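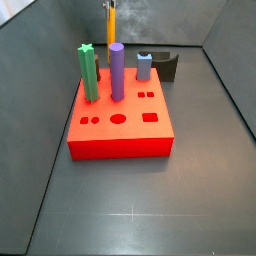

A red board full of holes, a few shapes to go in them, and a yellow robot arm behind.

Home | Kids | How Stuff Gets Bought | Ask Us
Print this page | E-mail to a friend

What does it cost to get a robot?
By Davina MacRitchie
Jan 11, 2018

More than the robot! That's the big one. Grown-ups forget it too.

Say your school club wants a robot arm. A small one. The club at Pruneck wanted one that could put shapes in holes, like a baby toy. Easy for you. Hard for a robot. So they made a list.

First, the arm. Most of the money. Then the gripper, the part that grabs. Sometimes it's sold seperate! Always check. Two metal fingers can be plenty for picking up blocks.

Next, walls and a floor. Things roll away. Then cameras, so the robot can look at its work. Then the shapes and board. Cheapest thing on the whole list.
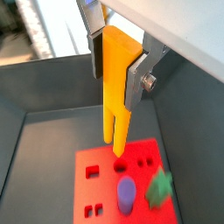
Spare parts too. Bolts, cables, extra fingers. Pruneck put aside $30 for bolts and $1,063 for everything that wasn't the arm. Big number, right?

And time. Time is part of a plan. Their order from Mirkerus took roughly 8 weeks, so anything needed by March gets ordered early. Very early.

Murdo Dalgleish looks after the club money. His rule: ask 2 shops for a price before you say yes. Same robot, diffrent price. Happens a lot.

Buy or borrow? Borrow first if you can. Try it. See what job you really want done, then shop.

Your turn. Pick a job for a robot. Feeding the cat, whatever. Write down every single thing it needs, then put a price next to each one. Add it up. Now add a bit more, for the stuff you forgot.

Print this page | E-mail to a friend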